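**Flondberg** is a privately held investment company based in the town of Botcombe. It is owned by members of one family through a holding company, Jarkier, and is best known for its stakes in cold storage, packaging and commercial property. The company regularly appears in regional rich lists under the family's name, although its shares have never been traded.

## History

Flondberg began as a fish wholesaler with a single warehouse near the Botcombe rail yard. The founder bought ice houses from failing competitors and rented out the space he did not need. By the time his children joined the business, rent brought in more money than fish, and the wholesale arm was closed.

The second generation moved into packaging by buying Jemal, a maker of waxed cartons that had been one of the warehouse tenants. Jemal kept its own name and management. It remains the largest company in the group by number of employees, with 600 on its payroll.

## Ownership

Jarkier was set up to keep the shares together as the family grew. It holds 80 percent of Flondberg. The rest is split among cousins who hold their shares directly and have no seats on the board.

Shares in Jarkier can be given or sold only to direct descendants of the founder. The largest single holder is a granddaughter who received her stake as a teenager, when her father divided his own holding among his three children. She could not vote the shares until she came of age – until then, her father did so on her behalf. This arrangement drew press attention when local tax records were published, as her listed wealth was larger than his.

## Wealth estimates

Published figures for the family's fortune vary widely. One regional business magazine put it at $307 million in its December list, while a rival title gave a figure almost twice as high. The gap comes mainly from property: the lower estimate uses the book value of the warehouses, and the higher one uses recent sale prices of nearby land. Neither estimate includes private homes or art.

Flondberg publishes yearly accounts but does not comment on the family's personal finances.

## Holdings

The group's main interests are:

- Cold storage, with 12 sites
- Jemal (cartons and food trays)
- Office and retail property in Botcombe
- Minority stakes in young companies, held directly by Jarkier

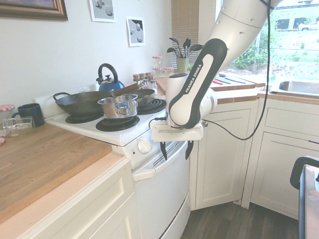
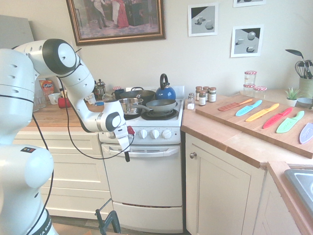 ## Reception

The share rules have been both praised and criticized. Supporters say they have kept the company out of the hands of short-term buyers. One cousin, quoted in the Botcombe press, took the other side: we own something we can't sell, can't vote and can't borrow against, and every year a magazine tells our neighbors we're rich. The board replied that it had no plans to change the rules.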